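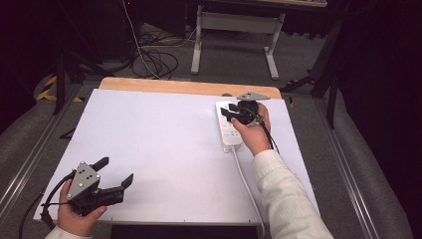

**Figure 8.1** A power strip on a white work board, with its cord running toward the near edge of the table.

# Chapter 8: Portable Power Distribution

A power strip is a set of outlets connected in parallel and fed by a single flexible cord. It adds places to plug in. It does not add capacity. Every load connected to the strip draws its current through the same cord and plug, and through the same branch circuit behind the wall. Most of the errors discussed in this chapter follow from treating a strip as a new source of power when it is an extension of an existing one.

Chapter 7 dealt with fixed wiring, where conductor size, outlet position and protection are settled before the room is used. Portable distribution is different in that the layout is decided by the user and changes often. The strip in Figure 8.1 lies lengthwise on the board, at a slight angle, with its sockets exposed and its cord crossing the work surface. Such a placement keeps the outlets within reach. It also puts the cord in the same area as the hands and tools, and the cord should be considered part of the work layout from the start.

## 8.1 Terms Used in This Chapter

**Rated current** is the largest current the strip is designed to carry continuously. It applies to the whole strip, and the sum of all connected loads must stay at or below it.

**Contact resistance** is the resistance at the point where a plug blade meets the spring contact inside the socket. It is small in a sound outlet and rises with wear, dirt and partial insertion.

**Strain relief** is the molded or clamped section where the cord enters the housing. It transfers pulling force to the housing so that the conductors and terminals carry none of it.

**Daisy chaining** is the practice of plugging one strip into another. It is not permitted in any of the exercises in this book.

## 8.2 Total Load

For resistive loads on a common supply, the total current is the sum of the branch currents:

I(total) = I(1) + I(2) + ... + I(n)

Consider a strip supplying a bench lamp rated at 20 watts and a small heater pad rated at 100 watts. The combined power is 120 watts. On a 120-volt supply the total current is 1 ampere, well within the rating of ordinary strips. Replacing the pad with a space heater changes the result by an order of magnitude, although the number of occupied sockets is still 2. Counting plugs is therefore no guide to loading - the nameplate of each device must be read.

Motors and power supplies require more care. Their starting current can exceed the running value for a short time, and this is treated separately in Section 8.5.

## 8.3 Heat at the Contacts

Heat produced at a contact is given by P = I²R. Because current enters as a square, doubling the load produces four times the heat at the same contact resistance. A loose socket that causes no trouble with a lamp may discolor or soften under a heavier load.

A plug should be pushed in until its face rests against the socket face. It should be removed by gripping the plug body, never the cord. Foreign objects must be kept out of open sockets at all times, and a strip under inspection must be unplugged at the wall. The switch on a strip is not a substitute for unplugging.

## Before You Begin

Review the following from Chapter 7:

- Ohm's law for parallel branches
- Operation of the circuit breaker
- The function of the grounding conductor

Exercises at the end of this chapter use the Rizzi load table in Appendix B.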